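Workshop notebook, the Rultness street survey
April 1, 2023

Kerb and carriageway walk, lower end of the through road. Dry, bright, wrong shoes.

Purpose, for anyone who picks this book up after me: Feltier want a note on how the street copes with wide vehicles before they redraw the parking, and Wong wants it short. It will be short. The notebook gets the long version, as usual.

Measuring wheel first. It clicked properly for the first stretch and then took up a squeak, which at least warned pedestrians. I got 364 m from the bottom junction to the bend, went back and did it again, got the same, and decided not to tempt fate with a third go. Chalk marks at both ends. The lower one will be gone by Monday if the street sweeper is feeling keen.

Parking notes. The paper plan in the Nivura folder treats the parked side as a tidy strip of identical rectangles. The real parked side has opinions. People stop where the shop is, and mirrors are folded in or left out according to temperament. I have drawn it in pencil on the back of the plan and would ask that nobody ink it.

Surface: asphalt decent, a patched trench near the top that thumps under anything with a trailer. Covers sit flush as far as my foot could tell. Drainage unknown, as it declined to rain. Need to come back in bad weather, and I'd like it recorded that Reshma Chauke offered before I had finished the sentence, so that is her Saturday sorted.

Cyclists: the real question, and the one missing from the Feltier sheet. The sheet has a column for lorries, a column for buses and a column headed "other", and I assume that is where a person on a bicycle goes. When traffic backs up, riders either filter along the kerb or give up and put a foot on the pavement. I tried it myself on the workshop bike after lunch. With a queue on my left shoulder and the kerb on my right I felt about as wide as a wardrobe. Stopped twice. Blamed the bike.

Holiday traffic has started early. The plan assumes caravans from May onwards, and the caravans have not read the plan. 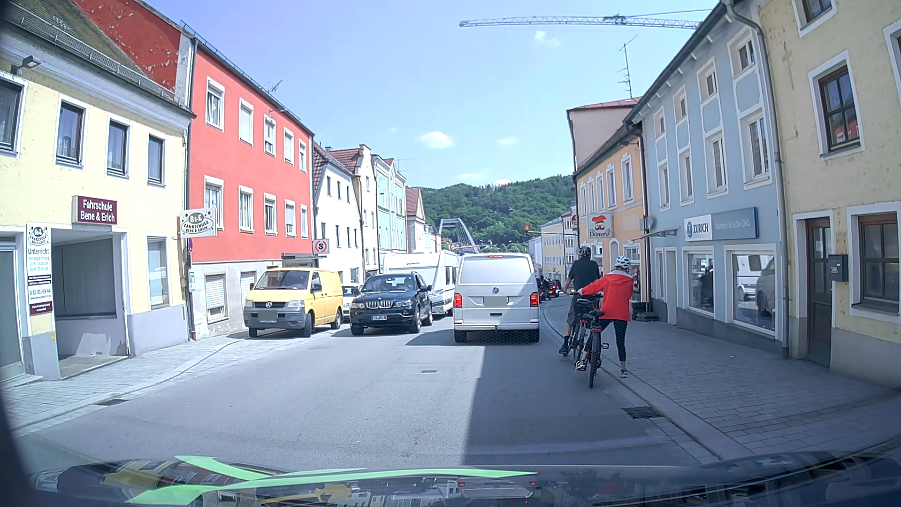 Nobuhle Hlongwane thinks I am being unfair to the caravans, and that the trouble is having standing vehicles and a moving queue on the same side, so that anything broad has to edge towards the middle and the riders opposite lose whatever room they had. She would start by taking out parking near the driving school and leave the rest alone for a season. Annoyingly sensible. I have put it in as option B so that option A can go on being mine.

One thing for the drawing. By the time the white VW van had its brake lights on, with the two riders stopped at the kerb to its right and the big white caravan behind the BMW coming the other way, I'd have called the street full. The plan calls that "free flow". Must ask Wong what he thinks congested looks like.

To do:
Oil the wheel.
Redraw parking strip at the larger scale.
Ask Feltier for a cycle column, politely, then again.
Find out who has the good chalk.

Budget left on this job is 600, and the wheel wants a new bearing. Back up there with Reshma when it rains. Bringing boots.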